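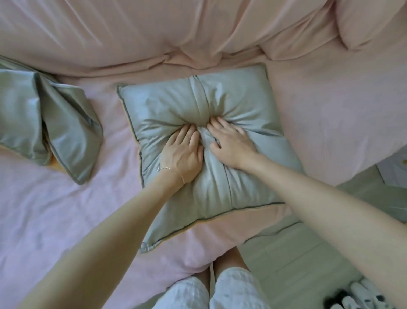 Cushions, bedroom set. Thread on the Wirkum recording service follows.

1/ I've had the Wirkum home package on review since last month and said I'd write it up once I had been through a full round of tasks. Posting it as a thread so people can skip to the part they need.

2/ What it is: a paid service for teams training household robots. You send a task list, they recruit people to do those tasks at home wearing a head camera, and you get back the footage with each step labelled. No robot is shipped to you and none is needed to order.

3/ We're a small outfit working on bed making and general tidying. Our arm copes with boxes and bottles. Soft things are where it falls over, so I ordered soft things only: cushions, duvets, pillowcases, folded towels.

4/ The order was 800 clips over 13 tasks. You fill in a form for each task with a start state, an end state and anything you don't want. The form is dull but clear. Mine took an afternoon.

5/ Jonas Riedl looked after our account. He sent the cushion task back and asked what I meant by "plumped". Fair question. We settled on "pressed in the middle with both hands, then released", and that wording went out to the people recording.

6/ Footage quality. Good on the whole. The hands stay in view for most of the cushion work, and you can see the fingers against the fabric, which matters to us more than resolution. Glossy fabric is worth having in the set too. Satin creases catch the light in a way our cotton samples never did.

7/ Both hands on one cushion with a second one folded over beside it on the bed is a useful clip for us. Our model has trouble telling where one cushion stops and the next starts when they share a colour and the same piping.

8/ Variety. People use their own bedrooms, so you get pink sheets, tiled floors, shoes by the bed, bits of furniture at the side. I'd asked for ordinary rooms and got them. If you want plain backgrounds, say so on the form, and expect to pay more.

9/ Labels. This is the weaker part. Steps are marked as "reach", "press", "lift", "place" and so on. Start times were fine. End times on "press" were often late, running on into the next movement. We fixed ours by hand and it cost us 2 days.

10/ I raised it with support. Hiu-tung Tsao rang back the same afternoon, went through a few clips with me and agreed the press labels needed another pass. The corrected files came the following week and were better. Towels still had a few wrong ones.

11/ Delivery is by download in batches. There's a viewer in the browser which is fine for checking, slow for anything longer. Use the plain file download if you can.

12/ For comparison, I also had a quote from Horimix. Cheaper per clip, but their cameras are fixed to the wall and we wanted the view from the head. If you're training an arm on a stand, theirs might suit you better. I haven't used it, so that's as far as I'll go.

13/ Would I order again? Yes, for cushions and duvets. I'd write the label rules myself next time and send them with the form. We're putting in a smaller order in June, pillowcases mostly. Replies are open if you want to know about the form.

02/05/2024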